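Coffee station becomes classroom for Skarkeo's robot arm

I've spent a good chunk of June in a kitchen that never serves anybody breakfast. It belongs to Skarkeo, the small robotics outfit on the second floor of the old Hendricks building, and the people there have been making and un-making the same coffee corner over and over so that a machine can learn how it's done.

The project is called Grikard, and as of this week it has 2,909 recorded examples in the bank. Each one is a short run of a person steering the arm through some ordinary chore: pick up a mug, move a can over, wipe something up, put the mug back where it came from (or somewhere close, the rules are loose on that). The arm's wrist camera records the whole thing, along with every little twitch of the fingers. Later on it all gets fed to a learning system, which is supposed to work out the general idea for itself.

I got to try steering and I was terrible at it! You hold a pair of handles that open and close the fingers, and the arm goes where your hands go, only a hair behind. My first grab missed completely. My second one was slow enough that the operator next to me finished her granola bar.
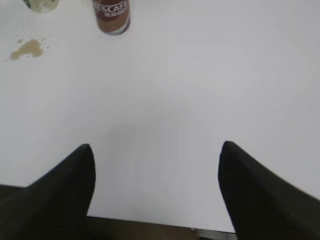 The team told me slow is fine, by the way. What they don't want is every run looking the same. Early on they set things up very neatly, same spots each time, and the first version of the system did great until somebody shifted a mug a few inches and it went reaching for thin air. So now they shuffle. There's a printed sheet taped up by the door with 23 starting layouts on it, and operators are told to mess with those too — turn a handle the wrong way, crowd things together, swap one color for another. Clean-looking dishes are not required. I liked that, it reminded me of our break room.

The bad runs get kept as well, which surprised me. Of the total, 725 are marked as misses, meaning the operator dropped something or ran out of time or just gave up. They're stored apart from the good ones with a note on what went wrong, and the folks who do the training want to see whether the system can learn to spot a grab that's going south and back off before it makes things worse. It's too early to know if that'll pan out.

Handles are the sore subject at the moment. A mug with plenty of room on all sides is pretty easy, even for me by the end of the morning. Put a few of them near each other and you have to slip one finger in by the handle without bumping the neighbor, and the wrist camera is so close by then that everything turns into a big dark blur. The operators get a feel for it after a few days. Whether the software will is what the next batch is for.

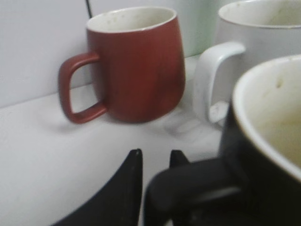

The gripper near the handle of a black mug, with red and white mugs farther back on the counter.

Shifts at the coffee station run five hours with a long break in the middle, and Skarkeo says it is looking for a couple more part-time operators before the fall. No robotics background needed, and they'd rather have patient people than fast ones. There's a short tryout on the handles first.

A second station is going up at the Wuten warehouse across the river, with a different counter and different lighting, to see if what's been learned here carries over. I've asked to come by when it opens and have another go. I'm hoping to get that second grab down to half a granola bar.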